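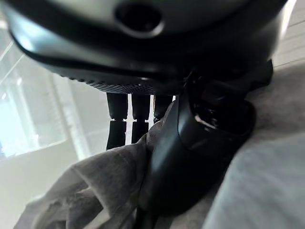
Kevirden 居家操作组 · 夹爪与腕部相机

第三章 换夹爪、装腕部相机、抓布试跑

这一章讲怎么把 Huvgate 和 Bodow 两款夹爪轮流装到同一台双臂机器人上,拿沙发边上的软东西跑一遍,最后得到一份能放在一起看的记录。前两章讲的是开箱和底座,已经弄好的直接从这里开始就行。我写东西比较啰嗦,着急的话只看编号那几行,注意事项请务必看完(尤其是带“小心”的)!

先交代一下两款夹爪的脾气。Huvgate 的手指弧度大,外表面光滑,包住一团布的时候很舒服,可是碰到平铺的布就容易打滑,得先让它拱出一道褶子才好下手。Bodow 指尖窄,能从布和坐垫之间插进去,代价是容易勾线。我个人偏爱 Huvgate,组里另一半人偏爱 Bodow,这一章尽量写得公平,写不公平的地方你们可以来吵。

控制器统一用 Tillman。老型号的接口在背面,新型号挪到了侧面,下面的步骤两种都适用,插头样子是一样的。

3.1 动手之前

手边准备好:内六角扳手一套、扎带、棉签、一块不掉毛的擦镜布、一件随便什么布料的东西(旧 T 恤、薄毯、洗碗巾都行),再加一个能看图像的显示器。笔记本屏幕也凑合,就是白天靠窗会反光,看得人想骂街。

1. 让手臂回到收拢姿态,等状态灯不闪了再往下走。
2. 在 Tillman 的主菜单里选“末端断电”。只关夹爪这一路,手臂的抱闸要留着。
3. 按一下急停,再松开,确认夹爪没有任何动作。
4. 把地上的绳子、包装袋、拖鞋都收走。

小心:千万别图省事在末端带电的时候拔插头。我这么干过一回,夹爪在我手里合上了一半,人没事,吓得不轻。

注:急停是给现场的人用的,所以谁站得离机器人近,急停就放在谁够得着的地方。放在写代码那张桌子上等于没放。

3.2 装夹爪

两款的安装面通用,螺丝不通用。Huvgate 的螺丝短一截,拿去锁 Bodow 会觉得锁上了,一晃就松;反过来拿 Bodow 的螺丝锁 Huvgate,会顶到底,再使劲就该换零件了。我们现在用两个不同颜色的小盒子装,混过一次之后大家都老实了。

1. 用擦镜布把法兰面擦干净,指头摸一圈,没有毛刺和胶渍。
2. 对准定位销,把夹爪推到底。推的时候一只手托着它,别让它自己挂在销子上。
3. 按对角顺序把 4 颗螺丝先带上,每颗转到刚有点吃力就停。
4. 再按同样的顺序拧紧。扭矩看随盒的卡片,两款不同。
5. 抓住夹爪外壳轻轻扭一下,不应该有“咔”的一声。有的话拆下来重来,别加力硬拧。
6. 接线。插头上的标记朝外,听到卡扣响为止。

线怎么走,值得多说两句。手臂侧面绕线的时候要留一个松松的弯,腕部转到头的时候这个弯会被拉直,留得太少会扯插头,留得太多会在下一个关节那里被夹住。我的办法是先不扎扎带,手动把腕部两个方向都转到极限,看着线怎么动,然后再扎。扎带头剪平,要不然勾布的就是扎带了,你会冤枉 Bodow 一整个下午(是的,我冤枉过)。

小心:扎带别扎在滚花的那一圈上。那里要用手拧的,扎住了下回拆夹爪会很痛苦。

3.3 腕部相机

腕部相机离手指特别近,这是它的好处,也是它所有毛病的来源。上半边画面经常被夹爪自己的壳子占掉,手指一合又挡掉中间一大块,能用来看布的地方比想象中少得多。刚上手的人总想把壳子完全躲开,于是把相机往外挪,挪到最后撞桌子。别躲了,留着吧,只要指尖落点附近看得见就够用。

1. 把相机支架卡到腕部的槽里,先不锁死。
2. 在 Tillman 上打开实时图像,让夹爪全开。
3. 慢慢转支架,直到你能看到手指前半段和它旁边的一片空处。
4. 让夹爪合拢,再看一次。指尖还在画面里就可以锁支架了。
5. 用棉签沾一点点水擦镜头,再用擦镜布收干。
6. 拿那块布在夹爪前面慢慢靠近,找一找从多近开始发虚,记下来。

注:布贴到镜头跟前一定会糊,这没办法,任何型号都一样。别为了近处清楚去调焦,调完之后稍远一点的地方就全软了,整套对比都得重跑。

曝光也在这一步定。我们试跑的屋子有一扇很亮的窗,腕部一转过去,窗户那一片就白了,黑色的手指变成一个剪影,灰布倒还看得出褶子。自动曝光会跟着窗户忽明忽暗,看录像看得头晕,所以我建议锁定:

1. 让夹爪停在布的上方,背对窗户。
2. 菜单里选“曝光”,再选“锁定当前值”。
3. 转到面对窗户的方向,看看手指边缘还分不分得出来。
4. 分不出来就把曝光往上加一小格,回到第 1 步再看。

来回两三趟就能找到一个大家都能忍的值。两款夹爪一定要用同一个值!我见过有人给 Bodow 单独调亮了一格,然后得出结论说 Bodow 的图像更好用。

3.4 头部相机

头部相机看全局,腕部相机看细处,两路得能对上时间,对不上的话后面回看会很难受:头上看着手刚伸出去,腕上已经捏住了。

1. 把机器人推到沙发前面,两只手张开抬到胸前。
2. 看头部图像。沙发的扶手和坐垫前沿都要在里面,底下有一点自己的手也没关系。
3. 在 Tillman 里选“对时”,进度条走完之前别碰键盘。
4. 让一只手快速合一下再张开,分别看两路录像里合拢的那一刻。时间差最多 8 毫秒,超过就重新对时。
5. 还是超,换线。我们换过的坏线比换过的坏相机多得多。

注:沙发、墙、布都是浅色的时候,头部相机分不太清布到哪儿为止、靠枕从哪儿开始。换一块深一点的布能省很多力气,不过浅色布是真实会遇到的情况,所以两种都跑一遍。

3.5 力和速度怎么设

默认值是给硬东西用的,拿来抓布偏猛。下面是我们的起点,不是圣旨,按你手上的布改。

夹持力:Huvgate 从档位表的下半截开始,Bodow 再往下一格。Bodow 指尖窄,同样的力落在布上更狠。
合拢速度:慢。再慢一点。
超时:200 毫秒没有检测到接触就张开重来。
接触阈值:薄布 119,厚毯子往上加。这个数是 Tillman 自己的刻度,没有单位,别拿去跟别家比。

阈值 119 是我们用旧 T 恤试出来的。调高了它捏着布还以为没碰到,一个劲儿往坐垫里压;调低了手指互相一蹭就算抓到,然后很得意地举起一把空气。两种我都看过很多遍,后一种比较好笑。

小心:改完参数一定要点“写入”再切换夹爪。Tillman 换末端的时候会重新读配置,没写入的全丢,而且它不提示!我已经提过意见了。

3.6 第一次抓布

第一轮不开自动,用遥控手柄,人慢慢带着它走,主要是为了看夹爪和布怎么相处。

1. 把布随手搭在坐垫和靠枕上,让一头垂到坐垫前沿外面。别叠,别摆漂亮。
2. 末端上电,手臂速度拉到最低。
3. 张开夹爪,从垂下来的那一头靠近。
4. 手指碰到布之后停一下,看腕部图像,布有没有在手指旁边鼓起来。
5. 鼓起来了就合拢。没鼓,横着挪一点点再试。
6. 往上提一小段,停住,轻轻晃一下手腕。
7. 放下,张开,退出来。退的时候直着退,斜着退会把布又带出来。
8. 在记录表里写:哪款夹爪、从哪个方向进、提没提起来、有没有勾线、有没有连靠枕一起拎走。

连靠枕一起拎走这件事请认真记,别笑完就忘了。那是 Huvgate 的老毛病,它手指宽,布压在靠枕上的时候一把抓下去,分不开哪个是哪个。Bodow 少见一些,它的问题是会去啃坐垫前沿那道滚边,啃住了还不肯撒手。遇到这种情况先停,再用手柄一点点张开,不要往后拽。

3.7 旁边站人的时候

沙发这种场景,旁边总会有人走动,递东西、摆布、扶一下支架。我们的规矩很简单,写在这里省得每次口头讲:

1. 进去之前先喊一声,等拿手柄的人应了再迈步。
2. 站在沙发扶手外侧,不要站到两只手和沙发中间。
3. 伸手摆布的时候,手柄放下,谁也别碰。
4. 出来之后再喊一声。
5. 穿平底鞋,地板有点滑。

小心:手臂停着不等于断了电。想把手伸到手指之间去理布,先按急停。这一条没有商量,我组里谁不按我就请谁出去喝茶。

圆桌和边几也尽量别往近处放。手臂侧过来的时候肘部会往外拐,拐多大只看屏幕是看不出来的,空跑一趟,人在旁边盯着肘部,比什么都管用。

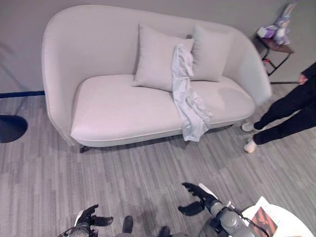 看过这一章草稿的人里,有一位在页边写道,抓布他宁可先用 Bodow,哪怕勾线,因为 Huvgate 每次都要等布自己拱起来,等得人心焦;另外他觉得手柄阶段太长,两三轮就该上自动,剩下的让记录说话。

我的回复:勾线这件事看布,薄的针织料用 Bodow 我不放心,梭织的随意。至于手柄阶段,我同意可以缩短,但是换了夹爪之后的头几次请还是手动来。手柄里能感觉到的那一点点阻力,曲线上要找半天。所以下一节改成了可以跳过手柄的写法,条件写在前面了。

3.8 正式对比

可以跳过手柄直接开始的条件:同一款夹爪当天已经手动跑过、螺丝没有动过、腕部相机支架没有动过。三条里有一条不满足就回到 3.6。

1. 在 Tillman 里新建一组,名字里写清楚夹爪和布料。“测试”“测试新”“测试最终”这种名字我会删掉。
2. 载入写好的参数,核对阈值和超时。
3. 布搭好,按开始。
4. 跑完一次,把布重新搭一遍,尽量随意。每次都搭成一个样子,夹爪会显得很聪明。
5. 跑满计划的次数再换夹爪,中途不换。
6. 换夹爪从 3.1 重新来,一步都别省,包括断电。
7. 第二款用同样的布、同样的曝光、同样的起始位置。

注:窗户的光上午和下午差很多。我们通常把两款排在同一个半天里,排不开的话就把窗帘拉上,两款都拉上。

跑的时候人会很想伸手帮它一把,看它差那么一点点就够着了,真的很难忍……忍住。帮了就在记录里写“帮了”,那一次作废,别心疼。

3.9 看记录

先看腕部录像,再看头部录像,最后才看曲线。顺序反过来的话,人会先被曲线说服,然后在录像里只看见自己想看见的。

腕部录像里主要找三样:手指合拢之前布在哪一侧、合拢的时候布往哪边跑、提起来之后手指边上有没有布滑动。画面被壳子挡住的那一段不要猜,写“看不见”。

头部录像主要看手臂的来路。同样是没抓住,手来得太高和手来得太偏,改法完全两样。布色和沙发接近的时候,把录像放慢看影子,影子比布好认。

曲线里看接触那一下的尖峰。Huvgate 的峰比较圆,Bodow 的尖,两款不要套同一个判断。峰后面又跟着一个小坡的,多半是压到坐垫了,回去对一下录像再下结论。

3.10 常见毛病

夹爪上电没反应:插头没到底,或者还在“末端断电”状态。后一种占大多数,别急着拆。

合拢到一半停住:看看手指根部有没有夹进布头或者线头。断电,按急停,用镊子取。别用嘴吹,吹不出来。

腕部图像发白:镜头上有指纹,或者正对着窗。擦一下,转个方向再看。

腕部图像一抖一抖:支架没锁死。锁了还抖,看线是不是在拍打外壳。

两路时间越跑越偏:重新对时,再查线。

Tillman 说认不出末端:换夹爪之后没有重新选型号。菜单最底下,藏得很深,名字叫“末端识别”,选完等它自己重启。

一提起来就掉:先慢下来,再加力。先加力的话十有八九会开始勾线。

布缠在手指上下不来:张到最大,手腕往下,让布自己往下滑。还不行就断电用手解,顺着手指的弧度往外褪。

3.11 收工

1. 手臂收拢,末端断电。
2. 夹爪拆下来,指面用干布擦,缝里的毛用镊子夹掉。
3. 螺丝回各自的盒子。各自的!
4. 腕部相机可以留在支架上,盖好镜头盖。
5. 记录表拍照存一份,原件夹进文件夹。
6. 布拿去洗。

下一章讲厚毯子和带扣子的衣服,那边 Bodow 的参数要重新来过,Huvgate 的大体能沿用。草稿还在改,等不及的人可以先拿 3.5 那几个值去试,试坏了布记得告诉我是哪一种料子。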